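Sutum is a task planner for indoor mobile robots, developed at Tovham under Randa Majali. It turns a short household instruction into a sequence of navigation and search goals, which are passed to a separate motion controller named Khoury.

The planner keeps a graph of rooms, doorways and support surfaces. Each node stores the objects last detected there and a confidence value that decays with time. Replanning runs every 5 seconds, or at once when a detection contradicts the graph. Small objects are the main source of error — a plan can fail on one missed item long before it fails on a blocked route.

Development is done in simulation. The Undport test set contains 830 search tasks in furnished homes, with a limit of 400 steps per task.

Rendered views of a bedroom and of an open door between rooms, from one simulated home.

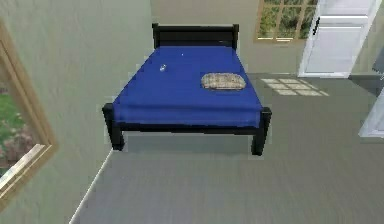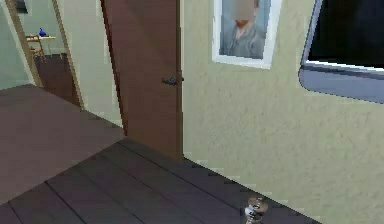 Detections are merged across viewpoints before they reach the graph. Version 2 raised the merge window to 50 observations, which reduced duplicate nodes but made the planner slower to drop an object that had been moved. Later releases set the window separately for each room.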